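Wasance started as a repair counter at the back of a copy shop on Penry Street. Two people, one phone line, a drawer of screws nobody had sorted. We still have the drawer.

We fix computers, we pass on computers, and we teach people how to look after the ones they've got. That's most of it. The rest of this page is for folks who asked for more.

## What we do

Three things under one roof, more or less.

- **Repairs.** Walk in, tell us what it's doing, leave it with us. Desktops, laptops, the odd printer. No phones - try the place by the bus station.
- **Second-hand desktops.** Donated or bought from offices that are clearing out. Checked, wiped, cleaned, sold cheap or given away through schools.
- **Classes.** Evenings and a few mornings. Beginners mostly. Bring a notebook.

We don't do websites. We don't do "can you get into my ex's email." Please stop asking about that one.

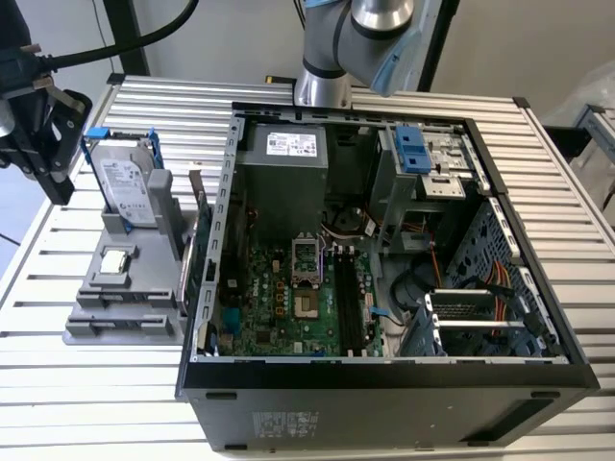
## How we got here

The copy shop closed and we needed somewhere fast. Took the lease on the old Raker building, which had been a shoe warehouse and before that something to do with seed. 1,944 square feet, no heat on the second floor, great big windows. First winter we worked in coats. Heat went in the next March, just in time for spring.

At first it was all repairs. Then a school called wanting to know if we had any desktops going spare for kids who were sharing one with the whole house. We had a few. Then another school called. Then a law office rang up wanting rid of everything on one floor by Friday-ish, and we said yes before checking if we had a van. (We did not. We do now.)

That turned into the Cunico Shelf, our give-away program. It's named after the street where we made the first delivery. Since it started we've handed out 1,227 desktops, each with a keyboard, a mouse and a printed sheet on how to set it up. The sheet has been rewritten a lot. Turns out "plug in the monitor" needs a drawing.

## How a donated desktop goes through

People ask this alot, so:

1. It comes in, gets a tag and goes on the intake shelf.
2. Storage drive wiped. Always, even if you say you already did it. If a drive won't wipe we drill it.
3. Dust out. Bring a mask if you're helping, some of these have lived under desks in nail salons.
4. Parts tested. Good ones stay or go into another machine, bad ones go in the recycling cage.
5. Put back together, operating system on, left running overnight.
6. Sold, or onto the Cunico Shelf.

Takes two weeks usually. Longer in summer when offices are moving and everything lands at once. If you want a receipt for your donation ask at drop-off, its a pain to do later.

## Classes

Small groups, slow pace. Nobody gets rushed and there's no test at the end. What's running right now:

- **First Computer.** Turning it on, files, email, what not to click.
- **Inside the Box.** What the parts are, how to take them out, how to get them back in. Old desktops provided, so no need to risk your own.
- **Spreadsheets for People Who Hate Them.** Household budget, that kind of thing. Fills up quick.
- **Keeping It Going.** Backups, updates, passwords, when to clean and when to leave alone.

Inside the Box is the one people come back for. We've had retired bus drivers, a couple of florists, a mom and her daughter who raced each other. You don't need to know anything going in. Memory is the bit most people end up doing at home afterward - it's cheap, it's quick, and an older desktop can feel a good deal better for it. Check what type yours takes before you buy. Ask us, we'll look it up. 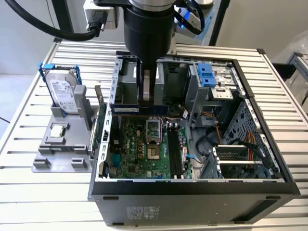
Class fees are on a sliding scale. Pay what the sheet says if you can, less if you can't, and we won't ask for proof. Kids under 16 come free with an adult.

## What it costs

Looking at your machine is free. If we can tell you what's wrong in ten minutes there's no charge for that either. After that we give you a price and you say yes or no. If the repair costs more than the computer's worth we'll tell you, and you can take it home or leave it for parts.

Parts are at cost plus a bit. Used parts where we've got them, new where we don't. 90 days on our work, 30 on used parts.

Cash, card, check. No invoices for under $50 please, the paperwork takes longer than the job.

## Finding us

Raker building, side door on Penry Street. The front door is the dance studio - they are very patient but they'd like you to use the side one. Ramp is on the left. Two parking spots marked Wasance, and free street parking after six.

Dropping off more than five machines? Call first so we can clear some floor. We can't take tube monitors, microwaves or anything that's been in a flood.

Closed for inventory the last week of March every year. Otherwise hours are on the door and on the contact page, and the contact page is the one that gets updated.

*Page last updated Jul 9, 2023. Class list changes, call to chcek.*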